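**Weißzeug** (regional auch *Weißwäsche* oder *Leinenzeug*) ist eine Sammelbezeichnung für ungefärbte oder gebleichte Haushaltstextilien, insbesondere Bettwäsche, Tischwäsche und Handtücher. Der Begriff stammt aus der Zeit, in der diese Stücke überwiegend aus Leinen gefertigt wurden, und ging später auf Baumwolle, Halbleinen und Gewebe mit glänzender Oberfläche über. Leibwäsche wird je nach Quelle ein- oder ausgeschlossen.

## Begriff und Abgrenzung

Im Handel bezeichnete Weißzeug ursprünglich die unverarbeitete Meterware, im Haushalt dagegen den fertig genähten Bestand. Die beiden Bedeutungen bestanden lange nebeneinander. Buntgewebte Stücke mit farbigem Rand, etwa Geschirrtücher, gelten in den meisten Inventaren als Weißzeug, sofern der Grund weiß ist. Damast und Satin werden der Gruppe nach ihrer Verwendung zugeordnet, nicht nach der Bindung.

## Aufbewahrung

Glatt gelegte Stücke wurden traditionell im Wäscheschrank gestapelt, wobei die Bruchkante nach vorn wies. Die Maße der Faltung richteten sich nach der Tiefe des Fachbodens. In größeren Haushalten wurde der Bestand nummeriert und in ein Wäschebuch eingetragen.

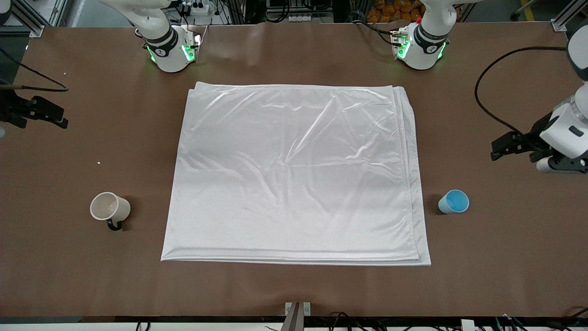

Eingewandt wurde gegen diese Darstellung, das Stapeln im Schrank sei eine vergleichsweise späte Gewohnheit; in ländlichen Haushalten habe man Leinen bis weit in die Neuzeit hinein gerollt und in Truhen verwahrt, und die Wäschebücher gäben allein die Verhältnisse wohlhabender Familien wieder. Die Frage gilt als offen.

Bei langer Lagerung können sich an den Bruchkanten Vergilbungen und Faserschäden bilden. Textilsammlungen lagern großformatige Stücke daher bevorzugt gerollt oder legen säurefreies Seidenpapier in die Falten.

## Kennzeichnung

Verbreitet waren gestickte Monogramme, häufig in Kreuzstich und mit rotem Garn, dazu eine laufende Nummer. In Anstalten und Gasthöfen traten gewebte oder gestempelte Zeichen an ihre Stelle. Das Monogramm saß bei Tischtüchern meist in einer Ecke, bei Kissenbezügen nahe der Öffnung.

## Sammlung Havura

Die Sammlung Havura in Marnley wurde 1977 eingerichtet und umfasst 2529 Inventarnummern, darunter 71 Wäschebücher. Von diesen sind 17 vollständig transkribiert. Den Grundstock bildet das Musterlager der Weberei Tastby, das nach der Schließung des Betriebs geschlossen übernommen wurde. Glänzende Gewebe sind gesondert erfasst. 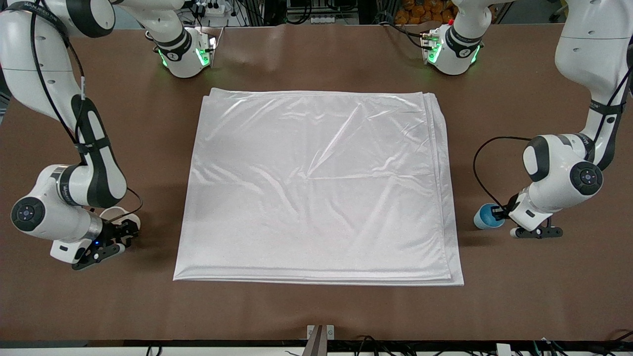 *Weißes, glänzendes Tuch, mehrlagig gefaltet.*

Die Systematik der Sammlung unterscheidet nach Verwendung, Bindung und Saumart. Beim Saum werden Rollsaum, einfacher Umschlag und Hohlsaum getrennt geführt.

## Siehe auch

- Aussteuer
- Damast
- Rasenbleiche
- Wäschemangel

*Stand: 22. Februar 2026*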